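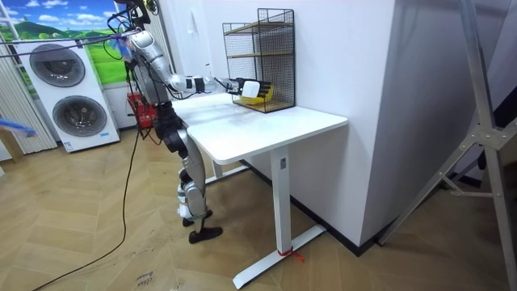
Most people I know buy storage before they decide what they want to store. I did it for years. A shelf went up, things drifted onto it, and after a month I was shopping for another shelf. I now think a small open rack on a desk, like the black wire mesh one against the wall here, does more good than a closed cabinet. With two light wooden shelves and an open front, it shows you what you own.

My neighbor Sirkka Heinonen disagrees. She keeps her fruit in a cupboard and says open racks collect dust. They do. I wipe mine when I wipe the table, and I have not thrown out a forgotten apple in 12 months.

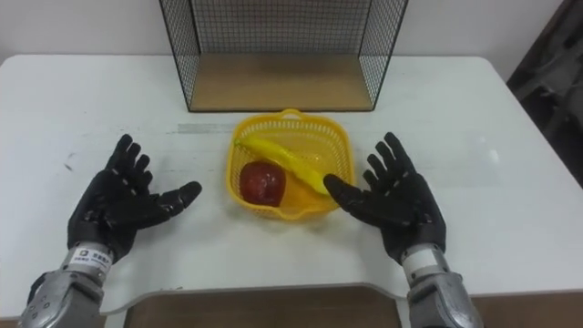
An apple and a banana in a yellow basket, in front of the rack.

A basket should hold what you will use this week and stop there. Once fruit is piled up, the bottom layer gets ignored. I also like baskets with holes in the sides, which let in air and are easy to rinse.
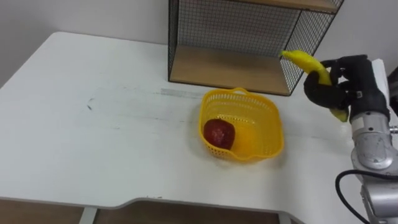

Grisard, 17th May

An empty lower shelf bothers some readers, judging by the mail after my last column. Leave it empty. Ximena Olivares wrote that she paid 70 dollars for her rack and means to fill it. I would keep one shelf clear, so the basket has somewhere to go when the table is needed for dinner.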